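About Satti Editions

Satti Editions is a small press for novels and short story collections. We publish new fiction in English, most of it by writers who do not have an agent. Our office is on the second floor of the old post office building in Gastport, across the hall from a dentist.

We started as a reading series. Writers brought unfinished chapters and read them to whoever came. After a few seasons there were more finished manuscripts going around the room than there were publishers willing to look at them, so we learned how to make books. The first was Ostusitz, a novel about a border town and its one hotel. We printed 767 copies and sold them from a folding table and by mail. It is still in print, now in its third cover.

What we publish

We bring out 3 novels and 2 story collections a year. We take literary fiction, crime, historical fiction and some science fiction. We do not publish poetry, picture books or memoir. Young adult novels go to our Prinen imprint, which has its own editor and its own reading period.

How we read

Last year we received 1,412 submissions. Every one was opened and read by a person for at least the first chapter. If the first reader wants to go on, the full manuscript goes to a second reader, and then to an editor. We answer everyone, including the writers we turn down, though the answer can be short.

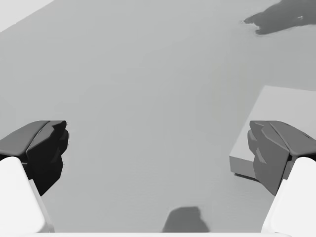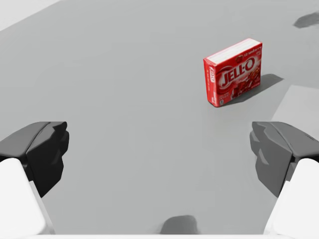
Do I need an agent to send you a novel?

An agent is not required. Most of our authors wrote to us directly, and they are offered the same contract as writers who come through an agency. Send the first chapter and a one-page summary as a single file, and keep the rest of the manuscript ready in case we ask for it.

Working with us

Once a book is accepted, the author works with one editor from the first round of notes through the final proofs. We usually do two rounds of edits. Authors see the cover before it is settled and can object to it, and several have. Royalties are paid twice a year with a full statement of copies sold and returned.

We do not charge reading fees, and we do not ask authors to buy copies of their own books.

Submissions

The general reading period opens in July and closes at the end of that month. Prinen dates are listed on the imprint page. Manuscripts that arrive outside these periods are deleted unread, so please check before you send.

Bookstores can order through our distributor or from the Gastport office. Review copies are available as paperbacks or e-books.

Page last updated May 5, 2020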